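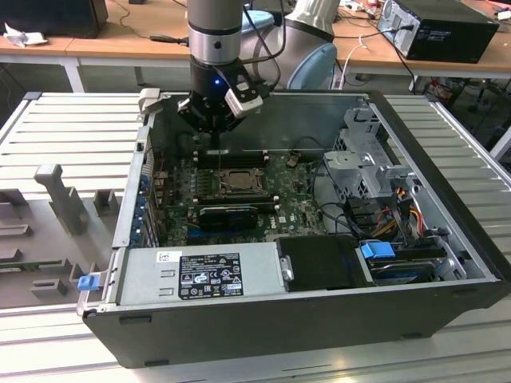 Pornavum Desktop Refurbishment – Progress Report to Grudlow
October 31, 2019
Prepared by: Evaristo Fabbri
Reviewed by: Lino Martinelli

1. Status

Work under the current grant is in the teardown and inspection stage. The target remains 1000 machines accepted, of which 804 have been received at the Marras site and logged. The balance is due from the donor offices under the existing pickup schedule. No change to the budget is requested in this period.

2. Teardown procedure

The written procedure was revised in October. Each tower is laid on its side with the side panel off and the board facing up. Memory is pulled first and bagged by capacity. The processor follows, then the drive. The power supply stays in the case unless it fails the load test. Graphics cards are left in their slots until the processor has been graded, so that the case is handled only once for expansion parts.

Drive wiping is logged separately in Flondo and is not covered in this section.

3. Processor removal and inspection

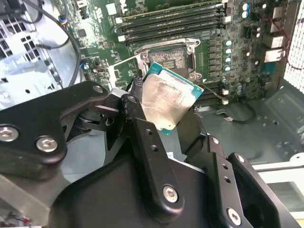

Processor grading now has its own step on the work order. The retention lever is raised fully before the chip is lifted, and the chip is held at the edges. Old thermal compound is the main source of delay. A cloudy film of residue smeared over the metal heat spreader is graded as "clean and keep"; residue on the contact side is graded as "hold" and goes to a second bench. With the chip out, the contact pins in the socket are checked under a magnifier for bends and debris before anything is put back. The work order has a box for this check, and it must be initialed.

Boards with bent pins are set aside for parts. Straightening was tried during the first period and took nearly 2 hours per board. It has been dropped.

4. Open items

The Dell towers use tool-free latches for drives and cards, and spare latches are hard to get.

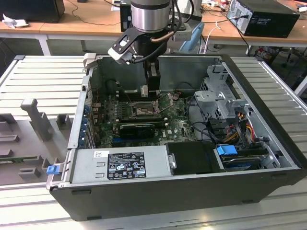
Broken ones are being replaced from scrapped cases for now. Martinelli has asked two suppliers for a price on new stock and will forward the quotes when they arrive.

The load tester is due for calibration. Power supply testing will stop while it is away, and units will be shelved with a yellow tag until it is back.

5. Next period

– Complete intake at Marras
– Move processor grades into Flondo
– Issue the parts list for latches and thermal compound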